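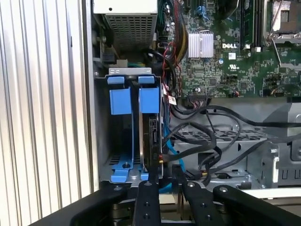

Dell desktop tower, side panel removed.

The Gudar Lexicography Unit is pleased to share an update on the Clegg Dictionary Project, our online bilingual dictionary of the Jaltgate dialects. Posts follow in this thread.

The project began with 723 handwritten word slips left to the Unit by retired field linguist Beryl Blackburn. Each slip gives a headword, the village where it was heard, and at least one full sentence from a speaker.

All of the slips have now been typed and checked against the originals. Of these, 296 have been edited as full entries, with part of speech, English meanings, and a note on regional use.

Spelling remains the main editorial question. The dialects have no agreed written form, and the slips show up to 2 spellings for the same word. Our policy is to list the form closest to the speaker's pronunciation first and to cross-reference the other.

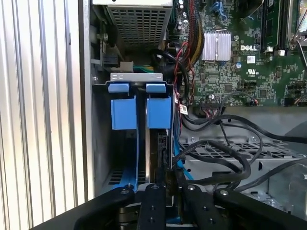 Readers have asked whether verbs will be listed under the infinitive. They will be listed under the bare stem, as in the Unit's earlier glossary. A search for any inflected form will lead to the correct entry.

Shirley Whitlock has joined the project as senior editor for verbs. She previously prepared the teaching grammar used in our summer courses and will review all entries that contain idioms.

The entries are being prepared in Brekeo, the Unit's shared editing system. Contributors who already hold an account do not need to register again. Passwords may be reset through the Unit office.

A sample of 100 entries will be open for public comment in April. Comments on meaning, usage, and village names are especially welcome. Please cite the headword exactly as it appears.

Speakers of the Jaltgate dialects who would like to record example sentences are invited to write to the Unit by Fri 7 January. Recordings may be made in person or by telephone. Speakers may choose to be credited by name or by village only.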